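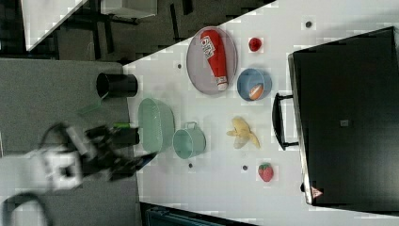
The green mug and its matching oblong dish, with the ketchup on its plate.

Home Reviews Kitchen & Play Storage Contact

I bought the Pandus play kitchen set in June after weeks of dithering between it and the Wisine one, and we've had it out nearly every day since, so I reckon I can give it a fair review now!

First off, the colours. I'm so fed up with play food that looks like a packet of highlighters, and the pale green here is lovely – the mug and the oblong container match each other, and the oval plate is a soft pinkish grey with a lighter rim. I'd happily have it in a grown-up size. The red ketchup bottle is the loud one of the bunch and, of course, it's the one both of mine fight over (ages 2 and 5, so everything is a fight).

The mug is my favourite bit. It's got a small squared handle which little hands seem to get on with much better than the skinny loops on our old Vogler tea set, and the opening is wide enough that I can get a sponge right in. The oblong container was meant to be a serving dish, I think, but in our house it's been a bath, a boat and a bed for a plastic hedgehog.

Now the moans. The ketchup bottle is a bit big for the plate, so any tidy little dinner you lay out gets flattened the minute sauce is called for. There's no bag or box to keep it all in either, just the cardboard it came in, and ours lasted until Saturday teatime. I ended up using an old Udis storage tub with the lid missing, which does the job. And I'd have liked a second mug – you can't have a tea party with one mug, as I've been told very firmly.

Would I buy it again? Yes, though I'd wait for a sale and get 2 sets while I was at it. Four stars from me, and the hedgehog's very comfy.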